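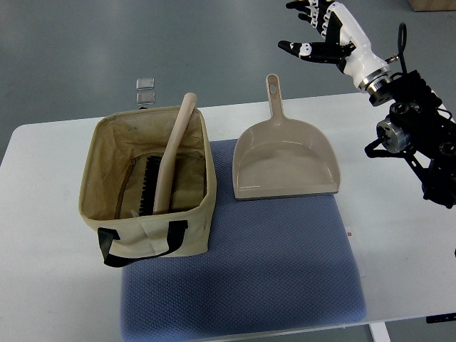 # Ulenelの多指ハンド、Skirbergの平行グリッパから乗り換える価値ある？(掃除道具を持たせてみた)

### dindo_b(スレ主)

2025年4月8日

前に平行グリッパのスレで「次は指つきを試します」と書いて逃げていたDindoです。やっとUlenelのハンドがちゃんと動くようになったので、途中経過を書かせてください!

構成はこんな感じです。

- ハンド：Ulenelの多指(右手)
- 比較対象：Skirbergの平行グリッパ、指先はゴム貼り
- コントローラ：Hanの箱、ファームは配布されているものをそのまま
- カメラ：頭の位置にEvlowを固定

お題は小ぼうき(ブラシ)とちりとりと布のバスケットです。バスケットに立ててあるブラシを抜く、マットの上に置く、もう一回持つ、ちりとりの方へ持っていく。書くと一行なのに、やると一日つぶれます。

で、平行グリッパのときの記録が762回分あるんですよ。途中で数え方を変えたので、前半はあんまりあてにしないでください。失敗の中身を見ると、つかみ損ねより「つかんだあとに柄が回る」が圧倒的に多いです。柄が丸いから、平らな指二枚で挟むとブラシの頭の重さでくるんと下を向いちゃう。強く挟むと今度は滑って飛ぶ。Skirberg自体はいいグリッパだと思ってます。箱ものを扱うならいまでもあっちを使います。

Ulenelに替えてからは、回るほうの失敗はかなり減りました。そのかわり、指が隣のものに当たる失敗が増えた(泣)。ハンドがとにかく場所をとるんです。バスケットの縁に指の背が引っかかると、布だから縁ごとぐにゃっとついてくるし。

いま迷っているのは、このままUlenelで詰めるか、Skirbergの指先を作り直すか。使ってる人の意見がほしいです。

### rommel_p

Rommelです。うちもUlenel使ってます、左手のほうだけど。

最初に聞きたいんだけど、Hanの箱で指の電流制限はいじった?出荷時の値だと閉じるのがおっかなびっくりで、細い柄だと「触ったから止まる」みたいな挙動になるはず。うちは親指だけ少し上げて、ほかは触ってない。全部上げると関節が熱を持ってすぐ保護が入ります。

あと柄の回転が減ったのは、指が柄を巻いてるからというより、親指が下から支えてるからじゃないかなあ。試しに親指を開いたまま持たせてみて。たぶんまた回る。

### b_goertz

Benedikt Görtzです。水を差すようで悪いけど、その用途なら平行グリッパで足りると思います。

柄が回るのは指先の形の問題です。平らなゴムを貼っているから回る。V溝を切った指先に替えれば、丸棒は二面ずつで当たるので回りません。印刷して貼るだけ、材料代なんてコーヒー代くらいです。多指ハンドは指の関節ひとつひとつが故障箇所になるし、校正も増える。うちのSkirbergは3000回以上開閉して、交換したのは指先のゴムだけでした。

それと布のバスケットの縁に引っかかる件、これはハンドの大きさの問題なので、いくら調整しても小さくはなりませんよ。

### dindo_b(スレ主)

早い!ありがとうございます。

Rommelさん、電流制限は出荷時のままでした…。親指だけ上げるやつ、さっそくやります。

Görtzさん、V溝は考えたんですが、ブラシの柄はそれでいいとして、ちりとりはどうします?あっちの柄は平たい感じで、V溝だと角でしか当たらない気がして。両方を同じ指先で持ちたいんですよね。道具ごとに指先を替えるのはできれば避けたい。

いまの持ち直しの練習はこんな配置でやってます。

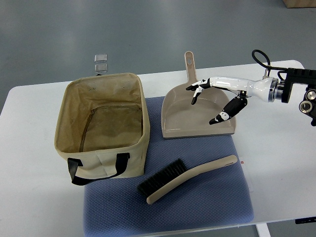

*ブラシはマットの手前に斜め置き、ハンドはちりとりの上。*

ちりとりは、柄を奥、口を手前に向けて寝かせています。この向きだと右からアームを入れたときに指が柄のほうへ届くんですが、ブラシを手前に置いたあと、また取りにいくときの手首の角度がきつい。Hanの逆運動学がたまに肘を反対側に倒そうとして、画面の前で「うわっ」と声が出ます。

あとマットなんですけど、これ敷かないほうがいいんですかね?指先が台に当たったときのクッションになるかと思って敷いているんですが、高さの合わせ込みが毎回ちょっとずつズレるような気もしていて。

### jomar_d

横からJomarです。マットは敷く派です。

柄をすくい上げるとき、指先が下に少し潜れるかどうかで全然違うので。硬い台だと爪でコインを拾うときのあれになります。高さのズレは、台の面を基準にするのをやめて、柄の上の面を基準にして降ろすといいですよ。カメラで柄の高さだけ取って、そこから決まった量だけ降ろす。マットがへこんでも関係なくなる。

ただし模様つきのマットは深度が暴れることがあるので、Evlowのフィルタは一度切って生の値を見てみてください。うちではフィルタを強くかけるほど柄の縁がマットに溶けました。細いものほど消えます。

### alfredo_ag

Alfredoです。自分はjomar_dさんと逆で、マットは外す派(笑)

つかむ前にちょっと押して向きを直す動作を入れるなら、滑る台のほうが断然やりやすいんです。ざらっとした布の上だと柄が引っかかって、押した指のほうが逃げる。指で寄せてからつかむのは多指ハンドのいちばんおいしいところなので、それを使わないならGörtzさんの言うとおり平行グリッパでいいんじゃない?という気がします。

カメラについて。頭の位置の固定が一台だけですよね?手の甲で柄が隠れる瞬間があるはずで、そこで推定が飛びませんか。自分は手首にもう一台つけて、だいぶ静かになりました。配線がアームの上でぐるっと回るので見た目はひどいです。

### b_goertz

ちりとりの柄については、V溝の脇に平らな面を残しておけば両方持てます。前にまさにそういう指先を作りました。根元側が平ら、先端側がV溝。寸法は柄を測ってからですが、図面は渡せます。

マットは外す派に一票。ただし理由は違って、比較実験で下が柔らかいと、グリッパの差なのか沈み込みの差なのか分からなくなるから。SkirbergのときとUlenelのときで、同じマットでしたか?

### dindo_b(スレ主)

う、痛いところを…。Skirbergの前半は台に直置きでした。後半からマット。なので、さっきの「回る失敗が減った」も、マット込みの話かもしれないです。比較としてはやり直しですね。

### rommel_p

いや、回転はマット関係ないでしょ。持ち上げたあとの話なんだから。

### b_goertz

関係ありますよ。どの深さで柄をつかんだかで、重心までの距離と接触の幅が変わる。沈むマットなら指が深く入る。深く入れば回りにくい。

### rommel_p

あー、深さか。それはまあ、そうか。でも親指の支えのほうが効いてると思うけどなあ。Dindoさん、親指の実験はどうなりました?

### dindo_b(スレ主)

やりました!長くなるのでまとめて書きます。

1. **親指だけ電流制限を上げた。** 効きました。閉じきる手前で止まる癖がなくなって、柄に指が回り込むところまでちゃんと行きます。関節の温度は見張ってますが、連続でやらなければ保護は入らないです。
2. **親指を開いたまま持つ。** Rommelさんの予想どおり、回りました。きれいに毛のほうが下を向きます。なんならSkirbergより派手に回る。
3. **マットなしで同じことをやる。** まだ少ししかやれてないですが、つかむ位置が浅くなるのは見て分かります。親指ありなら浅くても回りにくい。親指なしだとすぐ回る。なので、おふたりとも半分ずつ当たりということで許してください。
4. **アプローチの高さを柄の上の面から決める。** jomar_dさんの方式です。これはもう戻れない。マットのありなしで設定を書き換えなくてよくなりました。

それと、つかむ位置を柄の端から真ん中寄りに変えました。端だと頭が重くてどうしても下がるので。真ん中あたりだと、ちりとりの上に持ってきたときに毛の角度が決めやすいです。ちりとりの角に毛先を合わせたいときは、手首を回すより肘を少し上げるほうが素直に動きました。
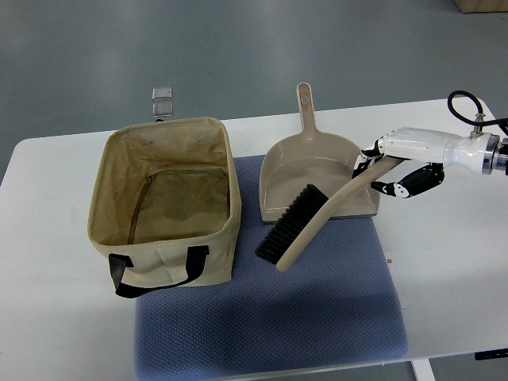 ### alfredo_ag

おお、真ん中持ちいいですね。それで掃く動作までいくつもりですか?

毛を押しつけると反力が柄の端に来るので、真ん中持ちだとてこで負けるかもしれないです。自分は掃くときだけ少し頭寄りに持ち替えてます。持ち替えは一度置いてから。空中でやるのは何回か挑戦して、あきらめました。

### jomar_d

空中の持ち替え、できたら動画見たい。うちもダメでした。

ついでに聞きたいんですが、奥に透明なブロックを置いてますよね。あれって深度ちゃんと出てますか?うちのEvlowだと透明なものは後ろの床の値になってしまって、障害物として認識されず、アームが平気で突っ込んでいきます。

### dindo_b(スレ主)

出てないです(笑)Evlowではほぼ素通しです。いまは奥側に立入禁止の箱をソフトで置いて、そこには手首が入らないようにしてあります。雑だけど効いてます。

掃くところまでやりたいです。ただ、その前にGörtzさんの指先を試して、ちゃんと条件をそろえた比較をやろうかと。図面いただけますか?

### b_goertz

メッセージで送りました。柄の太いところと細いところ、両方測ってから溝の幅を決めてください。印刷の向きは溝が積層と直交するように。逆にすると根元から割れます。経験者は語る。

それから、Ulenelの側も同じつかみ位置でやってくださいね。片方だけ真ん中持ちでは不公平です。

### rommel_p

そこは逆に、それぞれ得意な位置で勝負させたほうがよくない?使うときはみんな得意な位置で持つでしょ。

### b_goertz

両方やればいいのでは。

### rommel_p

それ、Dindoさんの夏が終わるやつ。

### dindo_b(スレ主)

8月までには終わらせたい…。順番としてはこうします。

- マットは敷いたまま、Skirbergは新しい指先、Ulenelは親指強め
- つかみ位置は同じ(真ん中)でまずやる
- そのあと、それぞれ好きな位置で
- 余裕があればマットなし

手首カメラはまだ保留です。Evlowをもう一台買う予算の話をするのがちょっと怖い。alfredo_agさん、手首側はEvlowじゃなくても大丈夫ですか?

### alfredo_ag

大丈夫です。自分のは深度なしの安いやつ。隠れたときに柄の向きさえ分かればいいので、色だけで足りてます。同期はちゃんと取ってくださいね、ズレたまま2週間くらい気づかなかったことがあるので…。Hanの箱なら外部トリガの端子があるから、そこから両方に入れるのが楽です。

### jomar_d

その端子、初期設定だと無効ですよ。設定画面の入出力のところで有効にして、再起動が必要。

### dindo_b(スレ主)

再起動まで!ありがとうございます、絶対はまるところでした。指先は今夜印刷にかけます。柄を測ったら思ったより途中で太さが変わっていたので、溝の幅はもう一度Görtzさんに相談するかもしれません。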